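Home / Paper craft / Tools / Plundby bone folder

Plundby Bone Folder, 18 cm

In stock. Posted from our Noltau workshop.

We love this one! The Plundby is a long, slim folder with one pointed end and one rounded end, and it has a lovely bit of weight to it. Merike Paulauskas started using hers on greetings cards and now takes it to everything from book covers to lampshades (she has the pointed end worn to just the shape she likes).

Length: 18 cm
Weight: 63 g
Finish: hand polished, unwaxed
Comes with: cotton sleeve
Suits: paper and card up to 300 gsm

Wipe it with a dry cloth after use. Please keep it out of the dishwasher, hot water turns the surface chalky.

Creasing well is mostly about pressure, and the Plundby needs very little. Start in the middle of the fold and run the rounded end out to each side in one slow stroke. For a corner-to-corner fold I like my square turned on the diagonal, as the teal-green sheet is, with one corner pointing away from me and one towards me, then I bring the near corner up to meet the far one and crease. Lovely sharp line!

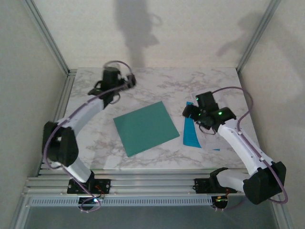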